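Print this story | E-mail this story

Foam shape blocks find their way to Hadine's play library

Monday, November 22, 2021

HADINE – If you have ever watched a small child try, with great patience, to push a star into a round hole, you will understand why the folks at the Didden Play Library are so pleased with their newest arrivals, a set of big foam shape blocks that went on the lending shelves this morning.

The blocks are thick slabs of bright green foam, with hollows of different shapes let into the top. There is a star, a hexagon, an oval, circles and squares in more than one size, and a wide notched one that the staff have taken to calling the saddle, and each hollow waits for the piece that belongs in it.

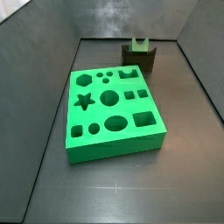

Reshma Lekota, who runs the library on Farkas Street, has been hoping for something of the kind since September, when a grandmother came in asking for a puzzle that was easy to grip and wouldn't wake the baby if it hit the floor. "Wood is lovely, and we have shelves of it," she said, "but my goodness, it is loud!"

The money came from the Josero neighborhood fair, which raised more than $4,000 this year between the pie table and the raffle. That paid for 17 blocks, and there was enough left over for new cloth bags to carry them home in, which anyone who remembers the old bags will be glad to hear. 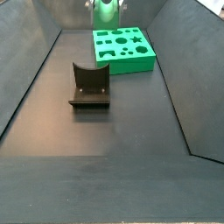 Families may keep a block for 11 days, and longer if no one else is waiting. Vasylyna Kushnir, who teaches the preschool class across the street, has already put her name down for the first two. She says her children like the saddle best and argue over it, and that the little square is the one most likely to end up in somebody's coat pocket, so please do check the pockets before you bring a set back.

A family card costs $36 a year and covers everything on the shelves, games and dress-up clothes included. Cards can be picked up at the front desk.

Print this story | E-mail this story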